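2025-01-20

Fabric care bench, wash fastness and shrinkage

Back on the printed cottons after the break. Yurii finished cutting the last of the Lirkau bolt on Friday, so there are enough swatches to run the cold and warm sets side by side. I marked all of them with laundry pen in the lower left corner, face side, and measured between stitched marks, not edge to edge. We lost the November numbers on the Wusten lot to fraying and I don't want to do that again.

Warm set first. Standard load with ballast towels, powder detergent without brightener, one rinse. Line dried indoors, then left flat on the mesh overnight before measuring. Warp shrinkage on Lirkau came out at 3 percent after the first wash and did not move much on the second. Weft was 2 percent and steady. Those are fine for a curtain or tablecloth weight. For the apron pattern Sulastri is drafting it means cutting the length generous, or prewashing the yardage. She prefers prewashing. I agree, but it needs to be written on the cutting sheet, where Hakim will see it.

The Macaraeg swatches are still in the conditioning cabinet. The door seal on the left side is tired and the humidity reading drifts every time somebody opens the one next to it. Put tape on it for now. Amirul is pricing a new gasket.

Color: rubbed each swatch dry and then damp with white cotton, same pressure as before, ten strokes. Dry rub clean on everything. Damp rub left a faint yellow on the white cloth for one of the pigment prints, none on the reactive prints. I repeated it on a second piece from the same print and got the same faint yellow. The print feels slightly stiff in the heavier areas, as pigment prints do, and the binder may be undercured. Asked Chak-lun whether the supplier would give us the cure temperature. He will write to them -- last time it took them most of a month to answer.
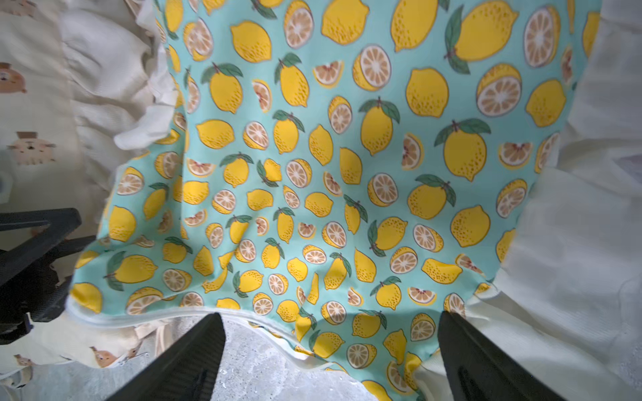
Does the yellow on the damp rub mean the print will fade in the wash? Rubbing and washing are separate tests, and a pigment print can mark a damp cloth while still holding its shade through a normal load, so wait for the wash results before saying anything about fading.

I compared the washed swatches with the unwashed controls in the light box, daylight tube only. The warm set is a half step lighter on the dark blue and the same on everything else. Yurii looked at them without being told which was which and picked out the blue too. The evening tube flickers and I left it off. Cold set goes in tomorrow.

Ironing. The 140 degree setting on the small press reads high by the strip thermometer, so I let it settle for longer than usual and checked again before pressing anything. No change in hand or shade on the reactive prints. The pigment print went a little glossy on the face when pressed directly. From the back, through a cloth, no gloss. Care note should say iron on reverse.

Hem test, unplanned. Sulastri had a strip of the Stakach lining sewn to Lirkau cotton with polyester thread and wanted to know if the seam would pucker. It did, slightly, after one warm wash. The lining hardly shrinks at all and the cotton does, so the cotton side pulls. Longer stitch and lower tension on the next strip. She will also try one with the cotton prewashed.

Detergent is low. The open tub has almost 70 grams left, enough for the cold set and not for the repeats. Don't substitute the liquid from the kitchen, it has brightener in it and will throw off the whites.

To do:
Cold set, load before ten so it can dry by evening
Second damp rub after the cold wash, new white cloth from the sealed pack
Copy shrinkage figures to the cutting sheet
Ask Amirul about the gasket again
Return the strip thermometer to Hakim's drawer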